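Cloth task notebook – July, bench 2

Started 9:15. Kiros on the leader arm for the first block, me (Hina) on the keyboard and the log. Goal for the month is still 300 usable episodes of the cloth task so Nogueira can start a training run without borrowing from the old block-stacking set. We had 7 left over from the trial day that pass the new rules. The rest of the trial day is thrown out, mostly for wrong camera exposure.

Changed before starting:
Wrist camera exposure locked. Auto was pumping every time the gripper turned toward the bright side of the room.
Gripper force limit down one step. The old setting left a crease in the cloth that carried over into the next episode.
Episode cap set to 40 seconds. Anything longer gets cut and marked "slow", not deleted.

First block was single grasps: come in at the edge, close, lift, hold, put back down. Kiros tried coming in from above and then from the side. From above the fingers tend to close on air or push the cloth flat. From the side, with the wrist rolled over, he gets a small tuft between the fingertips and it is easy to see in the wrist view whether he has it.
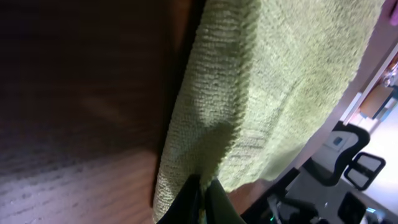
Wrist view, green cloth pinched at the lower edge, wrist rolled well over.

I want more like this one. The horizon is a long way from level and a lot of the room gets into the view, chair and all. The Brandard people asked last month if we could crop the background out. I would leave it in for now. If the policy only works on a cropped view we will have to crop at run time too, and the crop would have to follow the wrist angle. Kiros agrees but wants a second copy of the set saved with crops so we can compare. Fine, disk space is cheap.

Problem at 10:40: gripper position in the log was lagging the video. Noticed it when scrubbing through and the logged width was still open with the cloth already between the fingers. Restarted the logger and it went away. Looks like the same timestamp bug we had with the Naltard driver in the spring. I went back and marked everything from the restart before that as "check sync". Do not train on those until someone has looked.

Second block was start states. The trial day was too tidy. Every episode began with the cloth laid out nearly square, and the test policy learned to go to the same corner spot no matter what. New rule is that the person resetting does not look at the last start state and does not straighten anything. Pick up, drop, hands off. With more than one cloth, drop them one on top of the other and let them land however they land.

Kiros asked what counts as a good grasp point on a heap. We argued about it for a while. My view: a visible hem is best, then a loose flap, and the top of the mound only if there is nothing else, as it tends to bring up whatever is underneath. He thinks the top of the mound should be in the set on purpose so the model sees how to recover from a double pick. We settled on recording those under a separate tag, "double", with the operator setting both cloths down and trying again inside the same episode.

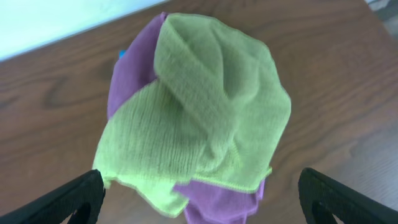 Labels and naming

Tags in use now: clean, slow, double, drop, check sync. Please don't add new ones without writing them here first. Someone used "bad" on the trial day and I have no idea what it meant.

Prompt text for each episode is typed before recording starts. Keep it short and name the color: "pick up the green cloth", "pick up the purple cloth". Kiros was writing "towel" and I was writing "cloth". Going with cloth. I ran a find and replace on his block – check that it didn't touch the file names.

Still to do:
Look through the "check sync" episodes (Kiros)
Save the cropped copy next to the full one
Ask Brosport about a spare pair of fingertips
Reset sheet for the bench, one page, large print
Switch operators halfway through each block so the set isn't all one person's habits

Stopped at 4:30. Arm parked, logger off, drive copied to the shelf unit.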